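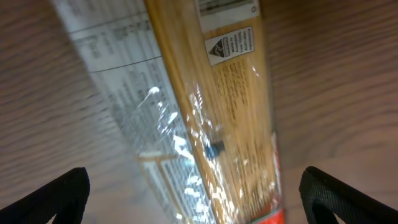

Pantry and Packing Assistant (part-time)
Cerkorville Community Food Pantry

Reference: 364
Posted: 2020-06-28
Hours: 24 per week
Reports to: Felicidad Bautista, Pantry Manager
Location: Sivier Street storeroom, with some shifts at the Prunside pickup point

The Cerkorville Community Food Pantry invites applications for the position of Pantry and Packing Assistant. The pantry supplies dry and canned groceries to 300 registered households in Cerkorville and Prunside. Dried pasta, rice, beans, flour and oats make up the greater part of what is handled each week, and the successful applicant will spend most of each shift at the sorting tables and the shelves.

Duties

The assistant will receive deliveries at the side entrance, check them against the delivery slip and bring them to the sorting tables. Each package is looked over on both sides before it is shelved. Dry goods sold in clear plastic, such as spaghetti, are to be checked for split seams and small holes. Any package that is open or has been taped closed is set aside in the return crate and entered in the log.

The assistant will read the printed panel on each product and sort by ingredient, so that items containing wheat, egg, milk or nuts are kept on their marked shelves. Imported goods are accepted on the same terms as domestic ones. Where the nutrition table on an imported product is laid out differently from the American form, or where the date is written with the day first, the assistant will add a pantry label giving the date in the form used by our households. The pantry label must not cover the ingredient list or the country of origin.

Long packages are stored flat, in a single direction, on the lower shelves of the Maeng racks. They are not to be stood on end. Older stock is moved to the front at the start of every shift.

Household boxes are packed from a printed list. Heavy items go in first, followed by bags and long packages, with bread and soft items on top. The assistant will also wipe down the tables between deliveries, flatten cardboard, sweep the storeroom floor and help load the van for Prunside.

Requirements

Applicants must be at least 16 years of age. Applicants under 18 must supply a signed work permit and will be scheduled for shorter shifts in keeping with state law. The position calls for the ability to read small print, with glasses if needed, and to lift a full case from the floor to table height. Clear handwriting is required for the log. Experience in a grocery store, warehouse or school kitchen is welcome but is not required. Spanish or Tagalog would be an advantage at the pickup point.

A food handler card must be obtained within the first month of employment. The pantry pays the fee.

Conditions

This is a paid hourly position, renewable each March. The rate of pay is set by the pantry's wage schedule, a copy of which is sent to every applicant invited to interview. Gloves, an apron and a face covering are provided and must be worn in the storeroom. Closed shoes are to be supplied by the employee.

How to apply

Please submit a one-page letter and the names of two references who are not family members. Letters may be left in the mailbox at the Sivier Street entrance or mailed to the same address, marked for the attention of Felicidad Bautista. The reference number given at the head of this notice should appear on the envelope. Applicants who need help in preparing a letter may ask at the front desk during pickup hours.

Interviews will be held at the storeroom and will include a short sorting exercise with packaged dry goods. Applications will be reviewed as they are received, and the position will remain open until filled.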